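Labels on a shared robot table

3/23/26

I moved to Erkstead in December, and since then I go to the Movby open bench most weeks. We work there with small printed arms on white tables, many people in one room. I want to write down the rules we use for notes and labels. When I came, I found them too strict. Now I would not like to work without them.

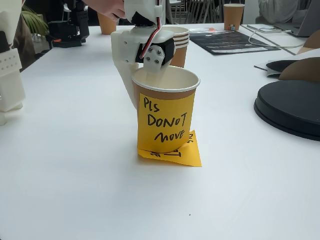
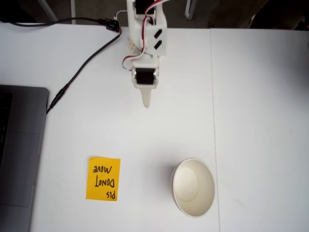 Cups and yellow notes at the arms. The note on the standing cup and the one beside the lying cup ask that you please do not move.

The first rule concerns what a note must say. "Please do not move" is polite and everybody understands it, but it leaves a question. Do not move what? The cup, the note, the arm, the whole table? In our Dogbe rules (this is the name of our shared folder, I don't know who chose it) a note must name the object, the person, and the time when the note stops being valid. I write for example "Cup stays here until 5, ask me first." It is longer, but it fits if you write small.

The second rule: a note lies flat on the table or it sits on the object, and you choose one of them for the whole session. If the note is on the table, it marks a place. If it is on the cup, it travels with the cup, and then you have lost the place. For positions I prefer a thin line of tape around the base, with the note next to it.

Third, write so that it can be read from the side where people come. I have made this mistake many times. I write at my own chair, and for the person on the other side the text is upside down.

Then there are the rules for hands. No hand goes near the fingers of an arm while a program runs. If you must hold the arm, say it aloud and wait until the one at the laptop answers. Cables should have enough slack for the full reach of the arm, and you check this slowly before the first real run.

My last point is the log. One of my tests at Vavex had 288 runs, and after run 200 somebody cleaned the table with good intentions. I had no photo of the start position, so I began again. Now I take one picture before the first run and one after every break, and I write the run number beside it.

Next week I will translate our rule sheet and put it here. If your lab has a better text for the notes, please write it in the comments.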